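Home | Ask | Browse Topics | Sports | My Answers | Sign In

We use cookies to remember your settings and keep you signed in. By staying on this page you're okay with that.

Do I have to give up on my kicker after one awful game?

Asked in Sports > Football > Fantasy and Fan Talk

Okay so I need somebody to talk me down. I run a little fantasy league with people from work (I'm at Bemon, if anybody else on here is, hi!) and I've had the same kicker since the draft in August. He was terrific. Never thought about him once, which is exactly what you want out of a kicker, right? Then this past weekend he misses two, one of them a short one that my nephew could have made in sneakers, and I lose my matchup by 2 points. Two!!

My brother says drop him tonight. My brother also dropped his quarterback after the opener and has been sorry ever since, so I don't know why I'm listening. But then I went and looked at the waiver list and there are a couple of guys sitting there with good numbers, one of them indoors for most of the rest of the season, and now I can't stop thinking about it.

So here's what I'm asking. Is there any real way to tell if a kicker has lost it, or if he just had a bad day? And does it matter in a league our size, or am I wasting a waiver move I'm going to want later for a running back? We only get 5 moves for the whole season and I've used three of them on tight ends. (Don't ask.)

We score the plain way, by the way. Three for a field goal, one for an extra point, a little bonus for the long ones, and you lose a point for a miss. That last part was my idea and I am regretting it.

Answer 1 (marked helpful)

Deep breath! I've been commissioner of the Claver league for a long time now and I have watched people burn through every move they had chasing kickers. I did it myself one year. Went through four of them and would have finished with more points if I'd left the first guy alone and gone to bed early.

What I'd look at before you do anything is how he missed. If both of them started on line and drifted, that's wind or a bad plant foot or just one of those afternoons. If he's short from a distance he normally clears easily, then I'd worry, that can be a leg thing and teams don't always say so. Check the injury report on Wednesday and again on Friday. And check if they've got a new holder or a new snapper. People forget the other two guys! A backup punter holding for the first time can make anybody look lousy.

The other thing is, how often does his offense stall? You want a team that moves the ball and then gets stuck. A great offense gives you extra points all day and that adds up slower than you'd think. If your guy is on a team that keeps bogging down at the 25, keep him, because he's going to get his chances.

With two moves left I would sit tight. Save them. Somebody's running back is going to get hurt in the next few weeks and you'll want to be first in line.

Oh, and I'd drop the minus one for misses next year. We tried it and all it did was start fights.

Answer 2

drop him. kickers are all the same, get the one indoors. I play in the Terkora office pool and took the dome guy every year, never had a problem

Answer 3

I'm going to land in the middle here. I agree you don't panic over one game, a kicker with 100 good kicks behind him doesn't forget how. But I don't think the dome thing is silly either, especially once it gets cold. The ball is like a rock in December and your long tries just aren't there anymore, the coach will punt instead.

So what I would do, and I do this most years, is look at the schedule for your playoff weeks. Forget this Sunday. If your guy is outdoors up north for those weeks and the other one is inside, make the swap later, once, and be done with it. Don't do it the same night you lost. I have a rule that I can't touch my roster until Tuesday and it has saved me from myself more times than I can tell you.

Also look at whether his coach still trusts him. If they went for it on fourth down late in a spot where they'd normally kick, that tells you more than the miss does.

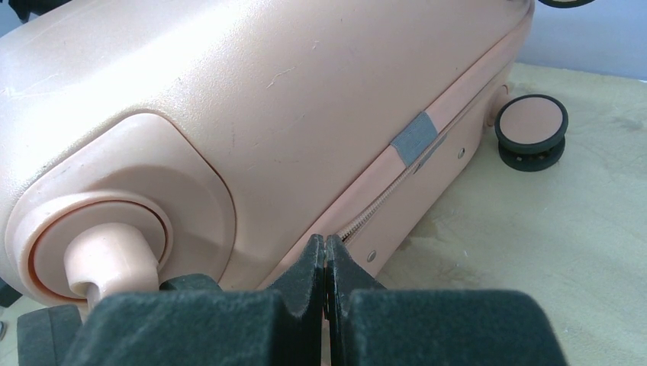
Rosaura Chambi: The coach part is the best advice on this page. Mine got passed over twice on fourth and four and I ignored it, and two weeks later they signed somebody else and I had a zero in my lineup.

Comments

Rivadeneyra fan: A zero from the kicker spot, been there. I lost a semifinal that way.

original poster: Thanks everybody!! I kept him. My brother isn't speaking to me, and he picked up the dome guy himself. We play each other next week so of course we do.

guest: what happened with the tight ends

original poster: I said don't ask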